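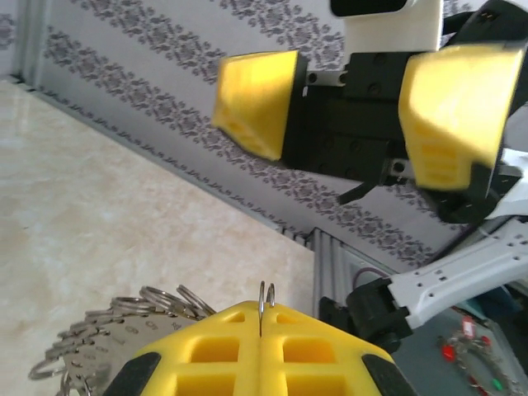
26th October. Valdovinos coronet, continued. Cleaned the inside of the lower band under the stereo microscope, from the hinge to the third rosette. The grime is wax and old metal polish, as on the scepter in May, and most of it came away with white spirit on small swabs. Under it, in the solder seam, there is a narrow line of yellow residue. It is much stronger than the brownish tone of the varnish on the arches, closer to the bright yellow plastic of the gripper fingertips than to anything else on the object. Scraped a speck into vial 7 and left the rest in place.

Solubility on the speck: no change in water, slight softening in ethanol, fully soft in acetone. That fits a modern coating better than a natural resin, but one spot test doesn't settle it. Rasmus Rozīte wants FTIR before anyone touches the seam with solvent again. Agreed.
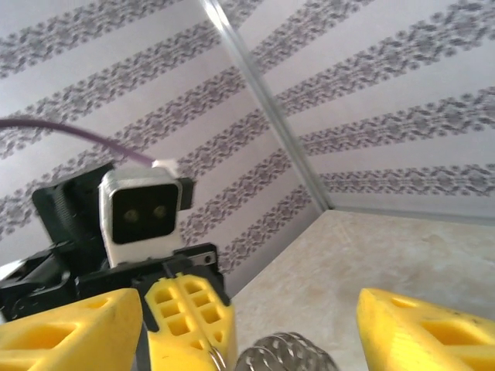 Two yellow fingers, latticed piece between them.

The seam itself is a repair. The original joins on the upper band are hard soldered and neat, this one is soft solder, gray and lumpy, with file marks running across the gilding on both sides. The Hesteven inventory lists the coronet at 307 grams without the cap. Today's weight, cap and pins removed, is lower by 7 grams. Two pearls and one finial are missing, and I doubt they make up the whole difference. Check whether the inventory weight included the lining wire.

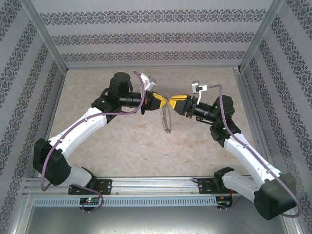
XRF on the gilding, three spots, 300 seconds each. Mercury present on the two upper spots, so fire gilding there. None on the spot next to the repair — regilded by electroplating, or the beam was sitting on bare metal. Repeat on a flatter area before writing it up.

The Diltell report from 2000 says the band was "consolidated" but gives no method and no product name. Asked Eltitico for the original work sheets. 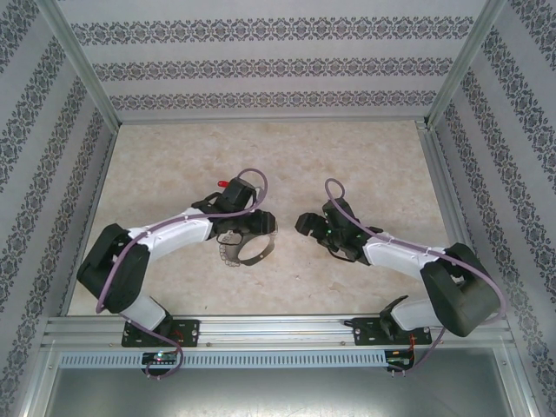

Stopped at the third rosette. The stone there moves in its setting when the swab touches it, and the foil behind has a dark patch on the left. Fixed temporarily with a strip of Japanese tissue and methyl cellulose. No further cleaning past this point until the setting has been looked at.

To do: FTIR on vial 7, new XRF spot, weigh cap and pins separately, order swab sticks.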